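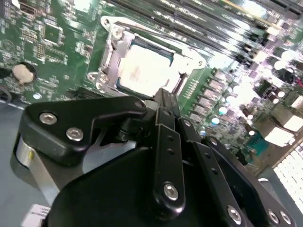
How many arms did we need to clear the backlog by February? Two, if both ran the night shift, and one if Nolard agreed to wait on the older boards.

I typed that at the top of the request and looked at it for a while. Then I went to get coffee, and when I came back Arnar Hjaltested was in my chair, reading it.

"You're going to ask for two," he said.

"I'm going to ask for one and a spare set of fingers."

"They'll cut the fingers."

He was right about that. Last year we had asked for a bench, a lamp and a torque driver, and Talamari sent back a signed form with the lamp on it. I still had the lamp. It was a good lamp.

Arnar got up and let me sit. The quotes were spread across the desk. Feleo wanted 104 thousand for two arms, installed, with a service plan that started the day the crates landed. Rotich was cheaper by 17 thousand, but the service plan was a phone number, and I had called it twice at noon and got a recording both times. I put Feleo in the first column and Rotich in the second and left the third column blank, the way the form wanted when you only had two bids.

Nolard had 30 servers waiting in the cage with another 20 promised. Every one had to be opened and checked at the socket before the contract would pay. By hand, a careful person could do it. We had one careful person, and she was leaving in the spring.

I wrote that down, then took out the part about her leaving. It wasn't my news to put on a form.

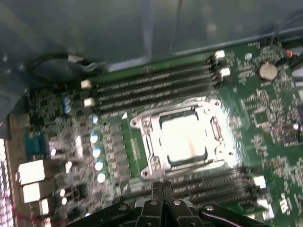 Shahzad Rind called at four and said that he had read the draft, that the numbers were fine, and that he wanted to know what happened in the second year, when the Nolard boards were gone and the payments were still coming.

I told him there would be other boards.

"Whose?" he said.

I didn't have a name for him. I said I would add a page. He said a page was good — half a page was better — and hung up.

Arnar had heard most of it from the doorway. He had his coat on.

"Ask for one," he said. "Lease it."

"Feleo doesn't lease."

"Did you ask them?"

I had not asked them. I found the number on the back of the quote, and while it rang I crossed out the two and wrote a one above it, small, in pencil.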